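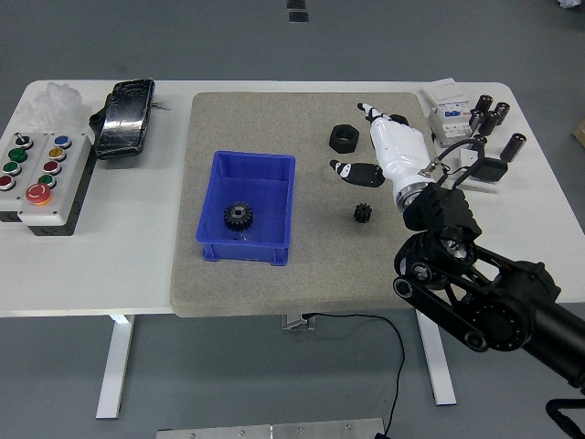 **Storing small gears and hex nuts in open plastic bins**

Posted in: Workshop and Parts Storage
Viewed 2,073 times

Our department maintains a shared parts bench for small mechanical repairs. Black spur gears of different sizes are kept in open blue plastic bins, together with hexagonal nuts of a similar color. Staff members have reported difficulty in telling the smaller gears from the nuts when a bin is full, and parts are frequently returned to the wrong location. Electrical items, including capacitors, share the same table.

We would appreciate guidance on the following points:

- whether gears and nuts should be held in separate bins or in one bin with dividers
- whether open bins are acceptable for gears that have already been cleaned
- how parts should be labeled when the bins themselves have no label holder

Our present bins were purchased from Troka and we would prefer to keep them.

Posted by **Skuser**, Tuesday

---

**Gronow**

Separate bins are recommended. Dividers in small bins tend to shift, and a nut that slides under a divider can lodge between the teeth of a gear. Where a nut and a gear are the same color, sorting by touch is unreliable and sorting by eye is slow.

The following arrangement has been in use at our facility for several years:

1. One bin per gear size. Tooth count and bore are written on a card placed flat in the bottom of the bin, under the parts.
2. Nuts are stored by thread size in a different row, never directly beside the gears.
3. No bin is filled above 100 pieces. Additional stock remains in its original bag on the shelf below.
4. Parts of unknown size are placed in a single holding bin and measured at the end of the week.

Open bins are acceptable for clean, dry gears that are used regularly. Gears held for longer periods should be bagged. Capacitors should be moved to a covered container of their own, as metal filings from the bench may bridge the leads.

Please also note that a ridged bin base will hold grit. Bins should be emptied and wiped before new stock is added.

*Marked as helpful by the original poster*

---

**Trundex**

Agree with the above regarding the capacitors. For labels, removable tape on the front wall is sufficient. Cards in the bottom of the bin are not visible once it is full, so we would advise using both.

---

**Troka_user**

We use 2 bins for everything and have not experienced any problems. Our stock is small, however. Please check the lid sizes before ordering, as the older lids do not fit bins with a flared rim.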